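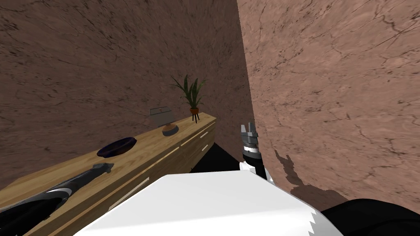

Robot fleet budgeting

Print this page | E-mail this article

Search the encyclopedia: Enter keyword Go

Robot fleet budgeting is the planning of money, floor space and staff time for the purchase of robots, and especially of two-armed mobile robots meant for household and light service work. It covers the period from the first list of wanted tasks to the day the last machine is retired. The subject has grown quickly into a lively field of its own, drawing on accounting, shop-floor know-how and, more and more, computer simulation.

History

Early buyers treated a robot like any other large tool: one price, one delivery, one line in the ledger. That worked well enough for fixed arms bolted to a factory floor. Mobile machines with two arms were another matter. They needed chargers, spare grippers, software seats, wider doorways and people who knew how to look after them, and the old single line could not hold it all.

The first widely copied planning sheet came from Rasha Hijazi, then a purchasing manager at the equipment leasing firm Troltell. Her sheet split every robot into a body, its hands, its room and its upkeep, and asked for a separate figure under each. The Hijazi sheet is still a pleasure to use. It fits on a single page, and a newcomer can fill one in during an afternoon.

Brenda Rowbotham later added a fifth heading, rehearsal, for the hours spent in simulation before any money changes hands. Her handbook for Fotine, a training center for service workers, runs to 231 pages and gives nearly a third of them to this one heading.

Simulation before purchase

Simulation is the most exciting part of the modern budget, and also one of the cheapest. A planner builds a rough copy of the rooms where the robot will work, fills them with ordinary furniture and household objects, and runs a candidate machine through its chores. Reach is usually checked first. A sideboard that is easy for a person to use may be too deep for one robot and perfectly comfortable for another, and the difference can be found before an order is signed.

Clearance comes next. A robot with one arm over a countertop still has to put its other arm somewhere, and in a tight corner the elbow room runs out fast. Planners look at the distance to walls, at the height of lamps and plants, and at whether the base can turn around once the job is done.

The wall and floor textures in a simulated room are often far stranger than anything found in a real home. Marble on every wall is common. Varied surfaces are cheap to add and help show whether a vision system copes with patterns it has not met before.

In the Mulach trial, a planning exercise led by Khairul Sutanto and Rizal Sutanto, 20 room layouts were each run 200 times with two candidate robots. The longer-armed model did better at the back of deep shelves and worse in corners. Mulach bought the shorter one and spent the difference on spare gripper fingers – a choice still argued over with great energy at trade meetings.

Main headings of a budget

Body. The base, torso and arms, with shipping and setup. Quotes should say whether the arms are priced as a pair.

Hands. Grippers and replacement fingers. Parallel grippers are simple and easy to repair. Finger pads wear out and belong in the yearly figure.

Room. Chargers, ramps, wiring and any furniture that has to be moved.

Upkeep. Service visits, batteries, software and insurance.

Rehearsal. Computer time, room models and the wages of whoever builds them.

The Demchenko rule

The Demchenko rule, named for the repair shop where it was first written on a wall chart, holds that no fleet should be planned for fewer than 4 years. Ridwan Ngui, who kept the shop's records, noticed that battery costs bunched up late in a machine's life and were missed by shorter plans. Some buyers prefer to lease for the first year and start the clock afterward. The two methods give different totals, and a good plan states which was used.

See also: Gripper maintenance; Leasing of equipment; Room modeling

Contact us | Copyright notice | Back to top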